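活动室预约系统 Kukero 的设计与实现

软件工程综合实践 课程项目报告
提交日期:2020年6月29日

摘要

本项目为 Yeoh 楼的活动室、琴房和讨论间做了一套预约系统,取名 Kukero,包括一个网页端、一个安卓端和一个供值班台使用的管理页面。楼里原来的预约方式是一张共享表格,先到先填,重复占用和填了不来的情况比较多。系统的主要工作在三个方面:时段冲突的判断,周期性预约的存储和展开,以及手机断网时的离线提交。报告按需求、设计、实现、测试的顺序说明做法,最后写没有做完的部分。

关键词:预约系统;时段冲突;周期规则;离线同步

一、项目背景

Yeoh 楼一层和二层的房间对全体学生开放,平时由社团、课程小组和个人混用。预约靠一张在线共享表格,横轴是时间,纵轴是房间,谁要用就在格子里写上名字和联系方式。表格每周复制一份新的,旧的改名存档。

这种办法的好处是不用学,打开就能填。问题也比较明显。格子以一小时为单位,只用半小时的人也要占满一格。两个人同时编辑同一格时,后写的会盖掉先写的,先写的人不会收到任何提示。固定每周活动的社团要在每张新表里重新抄一遍,漏抄一次就可能被别人占掉。取消预约要自己回去删名字,很多人不删,房间就空着。

学校其他楼用的是 Mallum 预约平台。我们在选题阶段申请了一个试用账号,看了它的主要功能。Mallum 的思路是每条预约都要经过审批,适合会议室和报告厅,审批通过之前时段处于锁定状态。Yeoh 楼的房间多数是临时用一下,如果每条都等人点同意,使用者大概会直接回到共享表格。所以我们没有在它上面做二次开发,选择重新写一个规模小一些的系统。

二、需求分析

2.1 需求来源

需求来自三处:值班台的访谈,旧表格的数据,以及发给社团负责人的问卷。访谈做了两次,第一次问流程,第二次拿着纸面原型去问。问卷题目比较少,主要问多久用一次、提前多久约、遇到过什么麻烦。

旧表格的数据是最有用的一部分。我们把存档的表格导出合并,得到 1,357 条记录。里面有很多是同一次活动占了几个连续的格子,还有一部分只写了“占”或者“勿动”,没有名字。把连续格子合并成一条、去掉没有名字的之后,剩下 761 条可以用来分析。后面冲突检测的回归测试也用了这批数据。

从数据里能看到几件事。大部分预约是当天或者前一天才填的,提前一周以上的几乎全是社团的固定活动。同一个房间在晚上的时段明显比白天紧张。琴房的单次使用时间短,讨论间长。合并以后仍然有相互重叠的记录,多数是因为有人在格子里写了两个名字,中间用斜杠隔开,表示一人一半,但表格本身看不出谁先谁后。

2.2 功能需求

普通使用者需要的功能:查看某一天或某一周各房间的占用情况;选择房间和时段提交预约;取消自己的预约;提前结束正在进行的预约;到达后签到。

社团负责人在此之外,需要建立周期性预约,例如整个学期每周二晚上用同一个房间,并且能单独改动或取消其中某一次。

值班台需要的功能:临时关闭房间(维修、考试占用);代人预约;查看当天没有签到的预约并释放时段;导出某段时间的使用记录。

2.3 非功能需求

一是快。值班台的说法是,如果填一条预约比在表格里写名字慢很多,就不会有人用。我们把这条转成一个具体要求:从打开首页到提交成功,点击次数不超过旧表格的操作再加一次登录。

二是能在信号不好的地方用。Yeoh 楼地下一层的琴房手机信号很弱,学生常常站在门口想约眼前这间房,页面却打不开。

三是不收集多余的信息。旧表格里任何人都能看到别人的手机号,有学生在问卷里提到这一点。新系统对外只显示“已占用”或社团名称,联系方式只有值班台能看到。

2.4 不做的内容

下列内容在开题时就划在范围之外:收费和押金;门禁联动;设备借用;跨楼预约。门禁联动在访谈中被提到过,但涉及楼宇管理方的接口,课程时间内谈不下来。

三、总体设计

3.1 结构

系统分成三层。最下面是关系数据库,中间是一个提供接口的服务程序,上面是网页端、安卓端和管理页面。网页端和管理页面是同一套代码,按登录角色显示不同的菜单。安卓端单独写,因为离线功能在网页里实现起来限制比较多。

消息推送用的是 Metow,一个小型的消息转发服务,部署在课程提供的服务器上。服务程序把要发送的提醒写进队列,Metow 负责送到手机或者邮箱。选它的原因是安装简单,接口只有几个,文档也够用。它的缺点是没有按收件人去重,同一条提醒重试时可能送两次,这件事我们在自己的队列里补了一层处理。

3.2 数据模型

主要的表有:房间、使用者、社团、预约、周期规则、例外、关闭时段、操作日志。

房间表除了编号和名称以外,有一个“最小时段”字段。琴房以十五分钟为单位,其余房间以半小时为单位。最初我们把单位写死在程序里,后来值班台说有一间讨论间考试周会改成按整小时使用,才移到了表里。

预约表保存开始时间、结束时间、房间、预约人和状态。状态有待确认、有效、使用中、已结束、已取消、未到几种。待确认只在离线提交时短暂出现,下文会说明。

周期规则表保存重复方式、起止日期和每次的时段。例外表保存对某一次的改动,例如某一周取消或者换了房间。

操作日志只增不改。每次创建、修改、取消都写一行,包括操作者和来源(网页、手机、值班台)。调试阶段日志帮了很大的忙,很多说不清的问题都是翻日志找出来的。

3.3 时间的表示

所有时间在数据库里按统一时区保存,显示时再转换。时段采用左闭右开的形式,也就是说一条到八点结束的预约和一条从八点开始的预约不算重叠。这个约定看起来很小,但前期有一段代码用了闭区间,结果所有首尾相接的预约都报冲突,查了一个下午。之后我们把时段封装成一个单独的类型,比较和求交集都只能通过它的方法来做,别处不再直接比较两个时间。

跨零点的预约不允许,因为楼在夜里关门。这样展开和显示都简单了一些。

四、主要模块的实现

4.1 冲突检测

判断两个时段是否重叠本身不难:甲的开始早于乙的结束,并且乙的开始早于甲的结束,就是重叠。难的是两个人几乎同时提交时怎么保证只有一个成功。

第一版的做法是先查询有没有重叠的记录,没有就插入。单人使用时没有问题,用脚本并发提交时很快就出现了重复。原因是两个请求都在对方插入之前完成了查询,各自都认为时段是空的。

第二版在查询和插入外面加了事务,并对房间那一行加锁。这样同一个房间的提交会排队,不同房间互不影响。重复不再出现,但有一次测试时出现了死锁,两个请求各占一个房间,又都在等对方。出现这种情况的是“换房间”操作,它需要同时锁住旧房间和新房间,而两个请求的加锁顺序正好相反。改法是规定按房间编号从小到大加锁。

第三版在数据库里加了排他约束,由数据库保证同一房间的有效预约不能重叠。加锁仍然保留,约束作为最后一道检查。这样即使以后有人直接改数据库或者写了新的接口忘了加锁,也不会写进重叠的数据。

关闭时段和预约存在两张不同的表里,排他约束管不到它们之间的关系。值班台关闭房间时,程序先锁住房间,再列出受影响的预约让值班人员确认,确认后把这些预约改为已取消并发出通知。

4.2 临时保留

使用者在页面上点中一个时段之后,要填用途、选择是否以社团名义,再点提交。在填写的过程中如果别人抢先提交了,前面填的就作废。问卷里有人说用别的系统时遇到过,很恼火。

我们加了临时保留:点中时段后,系统替这个人保留 5 分钟,别人看到的是浅色的“有人正在填写”。到时间没有提交就自动放开。保留记录和预约放在同一张表里,用状态区分,这样冲突检测不需要写两套。

清理过期的保留有两种方式,一种是后台任务定时扫描,一种是查询时顺便判断。我们两种都做了。只靠后台任务的话,任务停掉以后保留会一直占着;只靠查询时判断的话,排他约束不知道哪些已经过期,插入时会报错。现在的流程是提交前先删除该房间已过期的保留,再插入,后台任务只负责打扫长时间没有人碰的房间。

每人同一时间只能有一个保留。没有这条限制时,组里自己测试就发现可以把一间房整晚的时段都点成浅色。

4.3 周期性预约

周期性预约有两种存法。一种是创建时就展开成一条条普通预约,另一种是只存规则,查询时再展开。前者查询和冲突检测简单,后者修改起来方便。

我们先试了后者。日历显示没有问题,但冲突检测变得复杂:每次提交都要把这个房间的所有规则在目标日期附近展开一遍,还要套上例外。数据库的排他约束也用不上了。

最后采用了混合的办法。规则和例外照样保存,同时在创建时把整个学期的每一次都展开成普通预约,每条预约带着所属规则的编号。修改单次时,改动那一条预约并写一行例外。修改整个规则时,删除今天以后所有没有例外的预约,再按新规则展开。带例外的那几次保持原样,并在页面上提示负责人自己检查。

创建周期性预约时,某几周已经被占是常见情况。系统会先列出每一次能不能约上,由负责人选择跳过冲突的那几次继续创建,或者返回去换时段。早期版本遇到一次冲突就整体失败,只给一句“时段已被占用”,试用的人不知道是哪一周,只好一周一周去翻。

放假周的处理放在学期日历里,由管理员设置,展开时自动跳过。

4.4 签到与未到处理

签到的方式是扫描贴在房间门上的二维码,或者在值班台报名字由值班人员代签。二维码里只有房间编号,扫描以后服务程序根据登录身份和当前时间去找对应的预约。曾经考虑过动态二维码来防止远程签到,需要在每扇门上放一块屏幕,没有采用。

开始时间过后一段时间仍未签到的,会出现在值班台的列表里,由值班人员决定是否释放。自动释放的代码写好了,但默认关闭。值班台的意见是有些社团会先在走廊搬东西,晚一点才进房间,机器直接把房间放掉会引起争执。
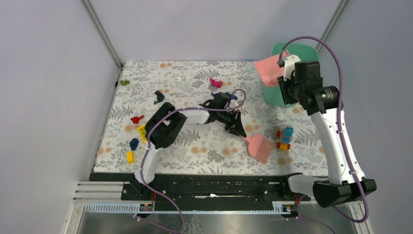

反馈表里有一条是这样写的:签到以后能不能马上在首页看到房间变成“使用中”,现在要手动刷新,我签了两次,以为第一次没有成功。翻操作日志可以看到,同一条预约确实收到过两次签到请求,第二次被当作重复忽略,页面上却没有任何提示。

针对这条反馈改了两个地方。一是签到接口在遇到重复请求时返回原来的签到时间,页面显示“已在某时某分签到”。二是首页在可见状态下定时向服务程序查询变更,房间状态会自己更新。我们也试过长连接推送,在校园网下连接经常被中途断开,重连的逻辑又要花不少时间,就退回到了定时查询。

4.5 离线提交

安卓端在本地保存最近一次取得的占用情况。断网时仍然可以浏览,页面顶部显示数据的更新时间。使用者可以在断网时提交预约,这条预约先存在手机里,状态为待确认,联网后自动发出。

离线提交最容易出的问题是,使用者以为已经约上了,其实没有。第一版界面里待确认和有效只差一个小图标,纸面测试时没有人注意到。后来改成待确认的预约用虚线边框,并在下面写明“尚未提交,联网后处理”。联网后如果提交失败,会弹出通知,同时给出同一房间最近的空闲时段。

重复提交的问题是这样处理的:手机为每条离线预约生成一个唯一编号,服务程序收到相同编号时直接返回上一次的结果。网络差的时候,请求已经到达服务器但回应丢失是很平常的事,没有这个编号,重试就会把自己的预约判成和自己冲突。

离线时取消预约也走同样的队列。取消和创建都在队列里时,如果是同一条预约,就在本地直接抵消,不再发送。

手机时间不准是另一个麻烦。有一台测试机的时间被调快了,离线状态下它认为某个时段已经过去,不让选。现在每次联网时记录本机和服务器的时间差,离线时按这个差值修正。

4.6 提醒

提醒分三种:预约开始前的提醒,预约被值班台改动的通知,离线预约的处理结果。提醒写入队列时带一个由预约编号和提醒类型组成的键,同一个键在短时间内只发一次,用来弥补前面说的 Metow 重复送达的问题。

使用者可以关掉开始前的提醒,另外两种不能关。

4.7 管理页面

管理页面的首屏是当天的时间表,每个房间一行。值班人员可以直接拖动一条预约到别的房间,松开后弹出确认框。拖动功能在旧电脑上有明显的卡顿,原因是每移动一点就重新计算一遍整张表的布局。改成拖动时只移动一个浮层、松开后再计算,卡顿消失。

导出功能生成逗号分隔的文本文件。第一次交给值班台时,用表格软件打开中文是乱码,补上文件头的字节标记之后正常。

五、界面设计

纸面原型画了两轮。第一轮的首页是一个月历,点进某天再选房间。拿去给值班台看,对方指出来问的人几乎都是“现在哪间空着”,月历要点好几下才能回答这个问题。第二轮改成首页直接显示此刻空闲的房间和可以用到几点,日历放在第二个标签里。

时段选择最初用的是两个下拉框,一个开始一个结束。在手机上选起来费劲,也容易选出结束早于开始的组合。后来改成在时间条上点起点再点终点,已占用的部分是灰色,点不动。为了照顾不方便精确点按的使用者,下拉框作为另一种方式保留,在设置里可以切换。

颜色方面,空闲、占用、保留、关闭四种状态除了颜色之外都有文字或者纹理区别。开始只用红绿两色,组里有同学分不清,改动之后请他重新看过。

六、测试

6.1 单元测试

时段类型、规则展开和离线队列三部分写了比较完整的单元测试。规则展开的测试里有一组专门针对边界:起始日期正好是放假周,结束日期早于第一次,例外落在规则范围之外。最后一种情况在正常操作中不会出现,但修改规则的结束日期以后可能留下这样的例外,程序应当忽略它。

6.2 旧数据回放

把整理过的旧记录按填写顺序逐条提交给系统,检查系统判为冲突的记录和人工标出的重叠记录是否一致。第一次回放时两边对不上,系统多报了一批。逐条看过之后,发现是导入脚本把中午十二点当成了零点。修正以后两边一致。

需要说明的是,旧表格只有周次存档,没有每一格的填写时间,回放用的顺序是按照表格中的位置推定的。因此这项测试只能说明重叠判断是对的,不能说明先后次序的处理是对的。

6.3 并发测试

用脚本模拟多个客户端同时抢同一个时段,反复进行,每轮结束后检查数据库中是否只有一条有效预约。第二版和第三版都通过了。第三版在关掉加锁、只留约束的情况下也通过,只是失败的请求会得到一个数据库错误,需要转成使用者看得懂的提示。

换房间操作单独做了一组,两个脚本不停地交换两间房的预约。调整加锁顺序之后没有再出现死锁。

6.4 试用

五月我们组织了一次试用,大约 40 人参加,有社团负责人,也有平时自己来练琴的学生。试用期间共享表格照常使用,值班台把新系统里的预约同步抄到表格上,以表格为准。这样做增加了值班台的工作,但系统万一停掉不会影响正常用房。

试用中发现的问题按模块整理如下。

登录:部分学生的学号以字母结尾,登录框只接受数字。已修正。

预约:在时间条上点完起点以后,有人不知道还要点终点,以为已经选好。现在点完起点会默认选中一个最小时段,需要更长再点终点。

周期:负责人把社团移交给下一任以后,原来的规则仍然挂在个人名下,新负责人改不了。规则的归属从个人改成了社团。

签到:见 4.4 节。

提醒:夜里提交的离线预约在凌晨联网,通知也在凌晨发出。现在夜间只发静音通知。

离线:手机长时间不打开时,系统会限制后台联网,待确认的预约要等到下次打开才发出。这个问题没有彻底解决,目前的办法是在提交离线预约时提醒使用者联网后打开一次。

七、过程与分工

小组每周开一次例会,任务写在看板上。前几周代码评审执行得比较认真,接近中期检查时为了赶进度,有几次没有评审就直接合并,其中一次把数据库的迁移脚本顺序弄错,测试环境重建了一遍。之后规定涉及数据库结构的改动必须由另一个人在空库上跑过才能合并。

分工按模块划分:服务程序、网页和管理页面、安卓端、测试与文档。周期性预约涉及各个部分,没有明确由谁负责,开始时各写各的,两端对“修改以后所有次”的理解不一样,网页端包括当天,安卓端从第二天算起。后来把接口说明单独写成一份文档,每个字段都注明含义和边界,以文档为准。

进度上,离线功能比计划晚完成,占用了原本留给统计页面的时间。

八、存在的问题

统计页面没有完成。目前只能导出记录,由值班台自己在表格软件里处理。

苹果手机用户只能使用网页端,没有离线功能。

学期日历需要管理员手工录入,调课和临时放假要记得去改。如果忘了改,已经展开的周期性预约不会自动调整。

没有做候补。时段被取消以后,只有恰好在看页面的人能知道。候补功能的表结构已经设计好,放在附录里,通知的先后顺序和保留时间还没有想清楚。

安全方面只做了基本的检查,包括接口权限、输入校验和登录次数限制,没有请组外的人测试过。正式使用前应当补上。

恢复演练只做过一次,是在空闲的测试机上把备份还原出来,能够正常登录和查询。备份文件目前和数据库在同一台机器上,需要改到别处。

九、后续安排

值班台希望下学期开始时能在琴房先用起来,其他房间继续用表格。琴房的使用方式最简单,没有周期性预约,也没有代人预约,出问题时影响面小。上线之前需要完成的事情有:备份移到另一台机器,登录改接学校统一认证,编写一份给值班人员看的操作说明。

代码和部署文档已移交课程仓库。部署文档按照在一台新机器上从头安装的步骤写成,由没有参与服务程序开发的组员照着做过一遍,缺漏的地方已经补上。

附录 A 状态转换说明

保留:由点选时段产生。提交后转为有效,超时后删除。
待确认:只存在于安卓端本地。联网提交成功后转为有效,失败后标为未成功,由使用者手动清除。
有效:签到后转为使用中;本人或值班台取消后转为已取消;未签到并由值班台释放后转为未到。
使用中:到达结束时间或提前结束后转为已结束。
已结束、已取消、未到:不再变化。

附录 B 候补表的初步设计

字段包括编号、房间、期望开始时间、期望结束时间、申请人、申请时间、是否接受同类房间、状态。房间一栏可以为空,为空时表示同类房间都可以。申请时间用于排序。状态分为等待、已通知、已接受、已过期。

附录 C 接口错误提示对照

时段重叠:该时段已被预约,请重新选择。
保留过期:填写时间过长,时段已放开,请重新选择。
房间关闭:该房间在所选时段不开放,原因见房间页面。
不符合最小时段:所选时间与该房间的时间单位不一致。
规则部分冲突:所选周期中有若干次无法预约,请查看列表。
编号重复:该请求已经处理过,返回原结果,不作为错误显示。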